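Notes on the care of a pale wooden table

Readers of this blog will be aware that the dining table was removed from the back room at the beginning of December in order that its top might be refinished. The work is now complete, and several correspondents have asked for an account of it. I set out the particulars below, together with the arrangements that now apply to its use.

The table was bought second-hand in Tanolbridge, from a dealer trading under the name of Goodall. It had been in regular use for 36 years by the time it came to this household, and for the last 19 of those it had stood beneath a window. The seller supplied no paperwork. I have never established the species of the timber with any confidence and do not propose to guess at it now. Two people whose opinion I respect have given two different answers.

On its arrival the top carried a thick, yellowed varnish which had worn through at the places where people sat. There were cup rings at the kitchen end and a long scratch near the middle, for which I accept responsibility. I had previously attempted to treat the scratch with a wax stick. The result was a brown line in place of a white one, and I would advise against the method on any pale surface.

Mrs Shanti Uniyal, whose workshop has repaired two chairs for me in the past, agreed to inspect the top before any work was agreed. Her recommendation was that the varnish be removed in full and replaced with a clear oil, applied thinly. She was firm that no stain should be used. I had been inclined towards a darker tone to match the bookcase, and I withdrew the proposal after seeing a small area at one corner cleaned back to the wood.

The varnish was taken off by hand scraper, followed by sanding with three grades of paper, always along the grain. Three coats of oil were then applied, each being left overnight and rubbed down lightly before the next. The oil was the matt version sold by Desora. I had asked for the satin, which was out of stock, and I have no complaint regarding the substitution.

What had not been apparent under the old varnish was the grain. I had always taken the top to be rather plain. It has proved to be a good deal more lively than that, and I have spent more time looking at it than is strictly compatible with getting the breakfast things cleared.

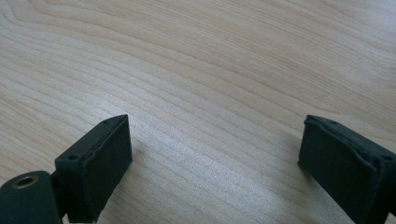 *The tabletop in daylight, with the darker stripes running across the grain pattern at a slant.*

The colour is paler than I had expected, with a slight pinkness in the darker lines. Where the stripes bend round a lighter patch, the effect is much like the contours on a walking map. Jarmila Havlíček, who stayed with us for part of December, compared it to sand after the tide, and the two views were debated at some length over supper.

The following arrangements are now in force. Hot dishes are to be placed on the cork mats, which are kept in the left-hand drawer of the dresser. Spills are to be wiped up at once with a cloth that has been wrung out well. Spray polish is not to be used in any circumstances. The top will be given a fresh coat of oil each spring, and the date will be entered in the household book beside the entry for the boiler.

The legs have not been touched. They retain their old varnish and are noticeably darker than the top. Mrs Uniyal is of the opinion that they should be left alone for a year so that the difference may be judged once the new surface has settled, and I have accepted her advice for the present.

A further note will follow on the Gistel bench, which has a loose rail and has been moved to the landing until it can be glued.

2023-12-28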